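From the Ullulside Readers' newsletter, September

The long book, and how we got to the end of it

When we voted in the spring to spend the whole summer on a single novel, I will admit that I was one of the doubters. Our group has always been happiest with something slim, the sort of book you can finish on a couple of train journeys and still have room in your head for the shopping. And yet we have done it, all 68 chapters of Escobedo, and I find I am rather sorry to have it off the bedside table.
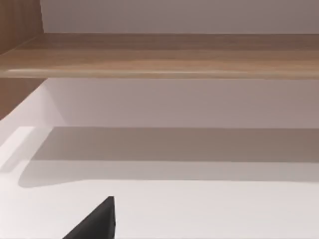

Reading time: 2 minutes

For those who couldn't join us, Escobedo is a family story set in a harbour town called Flukeck, and it takes its time. I mean that kindly, most days. There is a wedding near the beginning that goes on for so long I began to feel I ought to have brought a present, and then a whole chapter about the mending of a sea wall, which I read twice by mistake (I had lost my bookmark) and liked much better the second time.

Opinion at our meetings was divided, as it usually is when there is cake on the table. Several of us loved the grandmother and would have followed her anywhere. Others thought her a bully, and said so with some force. The middle of the book was the hard part for nearly everyone. The brothers leave for the city and the letters start, and if you put the thing down for a few days at that point it is very hard to remember who owes money to whom. My own advice, if you are starting now, is to keep a scrap of paper in the back with the names on it.

What helped most was reading parts of it aloud. We had never tried that before, and there was a certain amount of shuffling and looking at shoes the first time, but the storm chapter sounded wonderful in a room with the windows open — far better than it had seemed to me on the page at midnight. We hope to carry on doing it with whatever comes next.
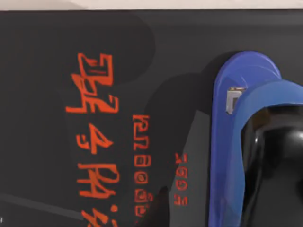

Orange-red lettering, reading sideways.

And what comes next is much shorter, you will be pleased to hear. Rustard is only 141 pages, a quiet book about a man who comes home to sell his father's orchard and keeps finding excuses to stay. I read it years ago and remember very little except the smell of apples and a bad-tempered goose, so I shall be coming to it almost fresh.

We meet at 11 in the morning in the reading room at Ullulside library, as before. The library has copies of Rustard to lend at the front desk, so do ask, and please bring back your Escobedo if you borrowed one, as there is a waiting list for it now.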